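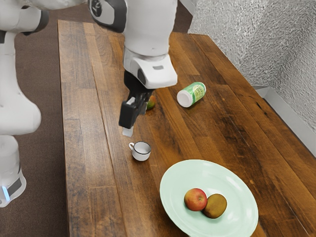 Fig. 1. White arm with parallel gripper above a long wooden table (rendered).

Search this site
Search for:
Go

NAIL TECHNOLOGY II
Handout 6: Gel removal and plate preparation

6.1 Scope

This handout covers removal of soak-off gel and preparation of the natural nail before a new application. Hard gel is filed down and is dealt with in Handout 7. Read the section on file grits in Handout 2 before the practical.

6.2 Terms

Free edge: the part of the nail plate that extends past the fingertip.
Cuticle: dead tissue that adheres to the plate. It may be removed.
Eponychium: living skin at the base of the nail. It is pushed back gently and never cut.
Lifting: separation of the product from the plate, usually starting at the side walls or the cuticle line.

6.3 Checks before removal

Wash hands and have the client do the same. Look at all ten nails under the desk lamp. Do not proceed if there is swelling, broken skin, green or yellow discoloration under the product, or pain when the plate is pressed. Record the finding on the client card and refer the client to a doctor. Students do not name a condition to the client.

6.4 Removal

a) Break the top coat seal with a 180 grit file. Stop when the shine is gone. Color may remain.
b) Apply cuticle oil to the surrounding skin, keeping it off the product.
c) Saturate a cotton pad with acetone, place it on the nail and wrap in foil, dull side in.
d) Leave for ten minutes. Open one wrap and test with a wooden stick.
e) If the gel slides, push it off from the cuticle line toward the free edge. If it resists, rewrap for a further three to five minutes.
f) Do not pry. Prying takes layers of the plate with it and accounts for most of the thin nails seen in the student salon.

The practice kits contain Duvia foil wraps, box of 200. The larger box of 400 is kept in the stock room and is signed out by the class leader. Either size may be used for the assessment.

6.5 Plate preparation

Push back the eponychium and remove loose cuticle from the plate. Shape the free edge with a 240 grit file. Remove surface shine with a fine buffer, two or three light passes per nail. Brush off dust, working from the base outward and under the free edge. Wipe with dehydrator and allow to air dry. From this point the plate is not touched. If it is touched, repeat the wipe.

6.6 Base coat

Apply a thin coat of Silow base, leaving a narrow margin at the skin. Cap the free edge. Cure for the time printed on the bottle, using the lamp the manufacturer specifies. Uncured gel on the skin is removed before the hand goes into the lamp. Repeated contact with uncured product can lead to allergy, and that allergy is generally permanent.

6.7 Assessment

Full removal and preparation on both hands, one client. Pass mark 88. Marks are deducted for cut skin, visible file marks on the plate, residue at the side walls and an incomplete client card. Resits are held in October.

Reading: Lamow workbook, chapters on solvents and on lamp curing.

Filed under: Course Handouts, Gel Systems, Nail Care

We use cookies to remember your settings and measure site traffic. Accept | Manage preferences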